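Visit to the open day in Vikalbridge, October 20, 2021

My wife saw the notice at the library and we decided to go, although it is 60 kilometres from our home and the highway was under repair. The old Stondness building has been closed to visitors for a long time. Now it is divided into small workshops, and once in a year all of them open the doors to the neighbours.

We parked behind the Zikonstead bakery, where the parking is free until noon, and walked from there. At the entrance each visitor received a paper map. The map was printed in grey and I could not read it well, so we went simply from one door to the next one.

On the ground floor there is a bookbinder and a man who repairs accordions. The bookbinder had over 540 sheets of marbled paper in flat drawers, and she permitted us to pull them out ourselves. My favourite colour was a dark green with thin veins. Then we had coffee at Cortés, the little canteen in the courtyard. The coffee was good, the muffin was a bit dry.

Upstairs we were guided by Rok Vukčević, who rents 2 rooms there and knows everybody on the floor. He explained to us how the tenants hang black cloth behind their tables when they want a calm background. The cloth is held with ordinary small clips along the top, and it costs much less than painting a wall. I liked the table with the big cut-out letters, "Fast" in the upper row and "UMI" below, in several different colours.
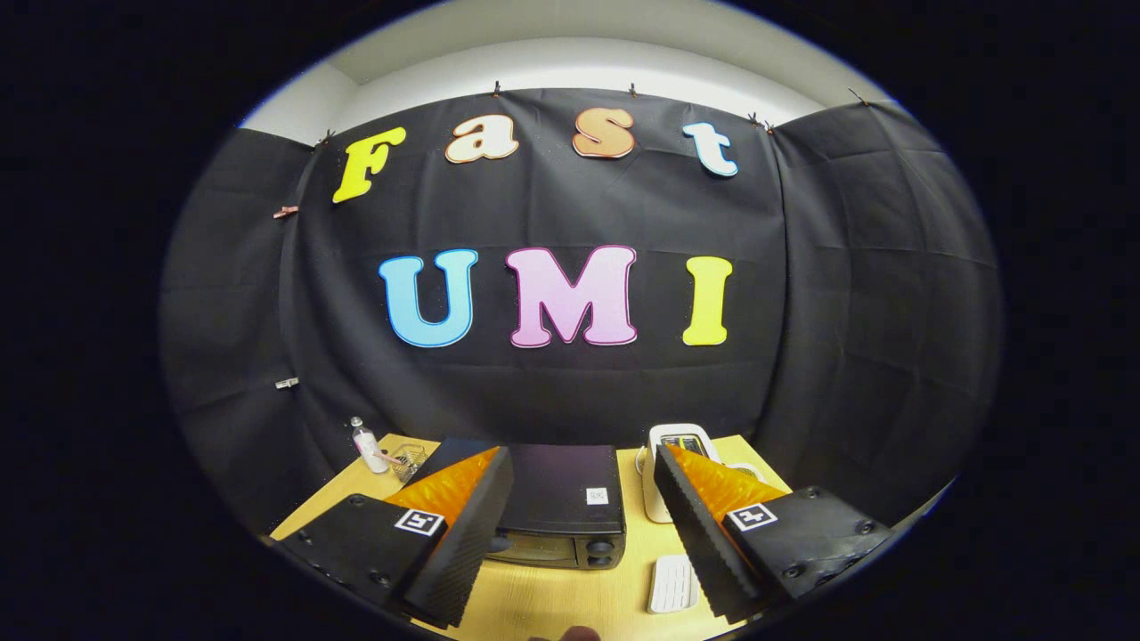 I asked Rok if the fold lines in such cloth can be removed. He said that a steamer helps, but after one week in the cupboard they come back, so he has stopped to care about it. At home I have the same problem with our tablecloths.

The stairs are steep and there is no elevator, please consider this if you come with a stroller. The next open day should be in January, and we would like to see the pottery, which was already closed when we arrived at its door.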